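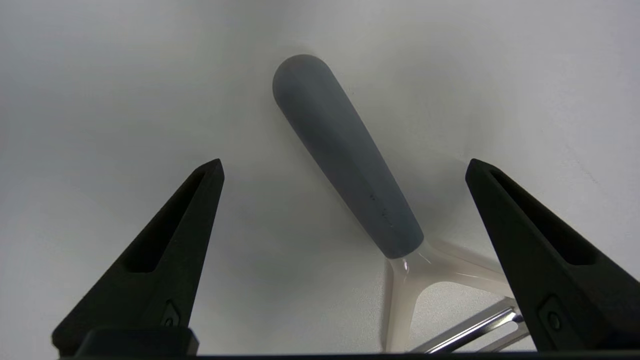 Wrist camera view with a Y peeler between the fingers. The grey handle is the part we ask the planner to go for.

Stavitz Grasp 3: a review after a spring of use

Stavitz Grasp is a software package that takes pictures from a wrist camera, works out where a gripper could close on an object, and hands the result to a motion planner. Version 3 came out while we were still on the old one, and we moved over in May. I run it on a single arm with a two-finger gripper, mostly on kitchen tools. I paid for the licence out of our normal budget.

Setting up

Installation is simple if your machine matches the supported list. Ours did, and I had the viewer open before lunch. Hand-eye calibration is now a guided routine. You move the arm to each pose it asks for, it takes a picture, and at the end it gives you an error figure and a list of the poses it would like you to repeat. The old version gave you the figure and nothing else.

The manual is out of date in places. Two of the menu names in the calibration chapter don't exist any more. Kwok-wai Man, who looks after our planning code, found the new ones by searching the config files.

Perception

The outline it finds is good on matt objects. With the peeler it picks out the grey grip cleanly against the white surface, and the soft shadow to one side is no longer taken as part of the object. That was a regular fault in version 2.

It does less well on the head. The neck and arms are see-through plastic with a shine to them, and the blade is polished steel with a slot along it. On parts like these the outline tends to break into pieces, and the highlights are sometimes marked as separate objects. There is a setting called "merge near parts" which helps. It also joins a fork to the spoon next to it, so I leave it off by default and turn it on for each object.

You can mask out the gripper's own fingers, which you need to do if they are in view all the time. The mask is drawn by hand in the viewer and saved with the tool profile. What I would like is for it to be made from the gripper model, as Zurkix does. When a finger covers part of the object the software makes no guess about what is behind it, and I think that's the right choice.

Grasp planning

You get a ranked list of grasps, each with a score and a short reason such as "narrow" or "near edge". I found the reasons more useful than the scores. You can also paint no-go areas on an object. I painted the blade and both arms of the yoke, and the planner kept to the handle from then on.

I ran 200 planning requests on the peeler in different positions. In 5 of them it returned no grasp at all, each time with the handle pointing straight away from the camera. A median request took under 500 milliseconds on our machine, fast enough for us.

Working with other software

The Bouazza planner plug-in worked first time. The export to Platuvgate did not, until I changed the units by hand. Support answered the same day and said a fix is in the queue.

Logging is much better. Each request is saved with its picture, the outline, the ranked list and the settings, and you can replay it later with different settings. I use this every day. The log folder grows quickly and there is no automatic clean-up, so set up your own.

Good points
Guided calibration
Clean outlines on matt objects
No-go areas are easy to paint
Replay from logs

Bad points
Shiny and clear parts still need attention
Finger mask drawn by hand
Manual behind the software

I would buy it again for mixed household objects. If most of your work is with glass or bare metal, ask for the trial licence and run your own parts through it first.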